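Iltari Shared Workshop
Build Notes, Unit 9: Hand-Held Grippers and the Utensil Sort
Notes by Fouad Hijazi

Scope. Unit 8 ended with both gripper bodies closed up and the jaws moving freely. Unit 9 covers mounting the marker plate, routing the cable, and recording a first set of sorting runs at the table. Bring the Clerow body and your own jaw pads.

9.1 Marker plate. The plate screws to the top of the body and must not flex. Tighten the screws in a cross pattern, then press each corner. If a corner moves, shim it with card and tighten again. Keep glue and fingerprints off the printed face. A scratched dot is a missing dot as far as the tracker is concerned.

9.2 Cable. Length is 430 mm from body to first tie. Leave a loop at the exit so that wrist rotation does not pull on the connector. Builds from the November group failed here more than anywhere else, usually from a tie placed too close to the housing.

9.3 Table layout. Three baskets go side by side at the back, with utensils in front of them. Mix the shapes: a soup spoon, tongs, a wooden spoon and chopsticks each load the jaws differently. One gripper per hand. Start with the jaws open.
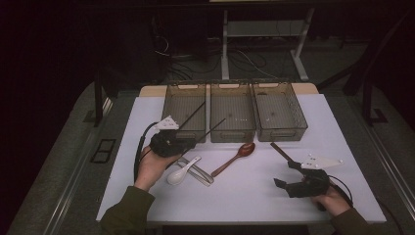 Why calibrate both grippers before every session?
The plates shift slightly when a gripper is set down or dropped, and an offset in one hand shows up as an error in the distance between the two.

9.4 Thin objects. Chopsticks are the hardest item in the set. Close the jaws slowly and grip well back from the tips. If the pair crosses on lifting, the pads are uneven; sand the high side and repeat. Lift clear of the basket rim before moving sideways.

9.5 Recording. Do 12 runs per person. Discard any run in which a plate was covered by a sleeve. Name files with the Rafferty scheme from Unit 3.

Before Unit 10: finish your runs and copy them to the Tratomel folder. The bench is open Saturday from 11. Spare pads are in the drawer under the drill press.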